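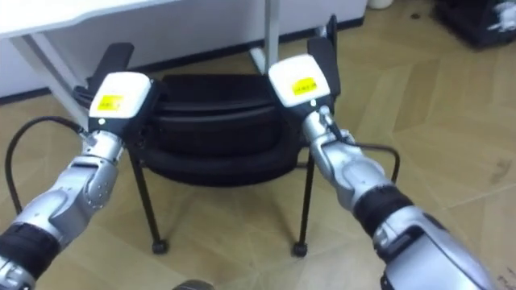
Melati Tjoa commented on our first draft that a chair is a poor test object, and that two controllers should be compared on something rigid with known dimensions, such as an aluminum block. We kept the chair. A block doesn't roll or turn while you hold it, and those were the cases where we expected the controllers to differ.

Student Projects > Trulholm Lab > Two-Arm Control > Final Report

March – by Agathe Guérin and Vilém Murín

Task and controllers

The task was to take hold of a black office chair with both arms and move it 70 cm across the floor without letting go. We tried two controllers. Kushnir follows a fixed path for each arm and ignores the forces at the wrist. Fiscombe follows the same path but lets each arm give a little when the load rises. The arms, the grippers and the closing speed stayed the same for both.

We started with grasps on the seat. They were hard to repeat, as the cushion is soft and the fingers pressed into it at a different depth each time. After the first set we moved to the backrest, one gripper near each top corner,
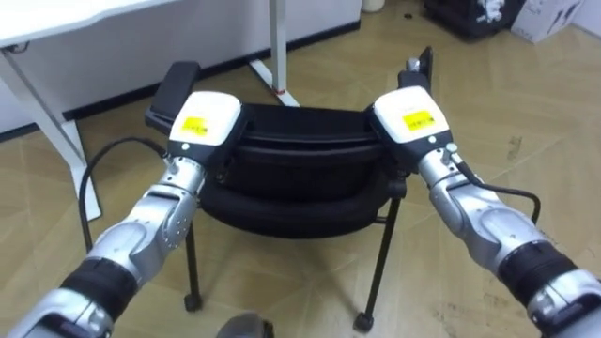

and kept that grasp for all the runs reported below. Each controller got 11 runs. The start pose was marked with tape for the robot only, so the chair was placed by eye, which we would change next time.

Results

Kushnir finished 4 of its runs. In most of the others the chair turned, one arm kept pulling along its path, and that gripper slipped off the padding. Fiscombe finished 9. Both of its failures came at the start of the move, before the chair was rolling. The highest wrist load in the Kushnir log was 954 in raw sensor units. We never calibrated the sensor, so that number can only be compared with our own runs.

Fiscombe was slower. It also tended to stop short of the goal, and Bořivoj Vaněk had to raise the stiffness twice before the chair reached the line – the runs made before the second change are left out.
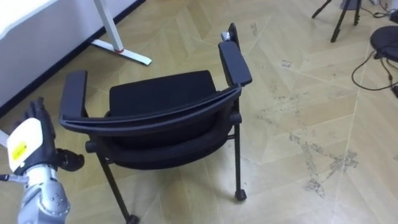
Page last modified: March, 4:35 p.m. (corrected run totals)

Limits

We used one chair and one floor. The direction of the casters at the start was not controlled. A chair with armrests gives other places to hold, and we did not compare those. We also can't say how much of the slipping is due to the finger pads, as we had only one kind.

Next semester's group should log the chair angle along with the arm data.

Related projects
Cundville: camera placement for two-arm tasks
Finger pad materials, short report
Setting up the Fiscombe controller
Wrist sensor calibration notes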